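Bellelham Robotics Club - plate-racking project notebook
April, second entry
Written up by Jericho Dizon, 9:40 pm, with tea

OK so I promised Hatice I'd stop leaving these write-ups until I've forgotten everything, so I'm doing this one before bed. Sorry for the typos.

Main news is that the new fingertip pads are on. Renato cut them from the softer silicone sheet, the grey stuff in the bottom drawer, and glued them over the old printed fingers. The old ones were fine on the foam blocks but they were hopeless on anything with a glossy rim, and we were squeezing way too hard to make up for it. I dropped the grip force setting to 67 in the Zarkix panel and left it there all evening. It's just the panel's own number, don't ask me what unit it's in. Dindo reckons we could go lower. I reckon Dindo can be the one standing there with the dustpan.

Not that we need the dustpan any more! Switching to the plastic plates was the best decision we've made this term. They're that speckly picnic kind, they weigh next to nothing and they come in a whole bunch of colours, so the vision side has something to chew on. The drawback is that the light ones and our tabletop are a bit too friendly with each other and the segmentation gets blobby around the rim. Jerome had a go at the threshold and made it better for beige and worse for everything else, so we put it back. Next try is doing it in a different colour space. He's got a branch going called jt-rims, please don't merge it yet.

Placing is still the hard bit. Picking up a flat plate by the edge is nearly boring now (never thought I'd write that). Getting it upright and down between the wires is another story. The wrist comes round too early, the bottom of the plate catches the wire, and then the whole rack skates across the table. We tried a bit of museum putty under the feet, which helped, but Cabrera rules say the rack has to be free-standing on the day, so I peeled it off again. Better to suffer now.

What did help was splitting the move in 2. Come in high and tilted back, stop, then straight down. It costs us 7 seconds a plate and it looks very polite, like it's asking permission. Hatice wants to blend the two parts once it's reliable and I agree, but reliable first.

Also the Steltach power supply is humming again. Not the bad hum. I moved it off the bench so we can hear each other talk.

The layout I want us all using for practice is one plate flat on the left and the rest already racked on the right. I know it's tempting to start from an empty rack, but the last plate is where we lose points and we never get enough goes at it. 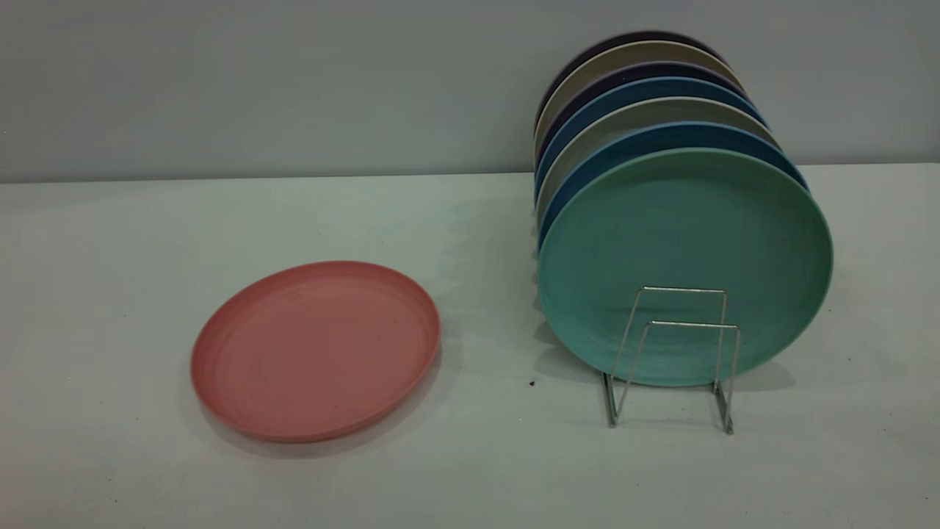
Page last changed: April, 10:12 pm, by jdizon (fixed spelling, added to-do)

Pink is the one still to go in, with mint at the front of the row. Try to keep the colour order the same as that when you reset, dark purple right at the back, so that Jerome's logs line up from one run to the next. And the rack stays on the right please, I've had to redo the waypoints twice.

To do, whoever gets there first:
- wipe the table down, there are specks on it and I don't want them turning up in the masks
- Renato to cut a spare set of pads before the glue goes off
- Dindo to try a lower grip, with me watching
- ask Hatice if the lamp can stay where it is over the break
- label the good USB cable, it went walkabout again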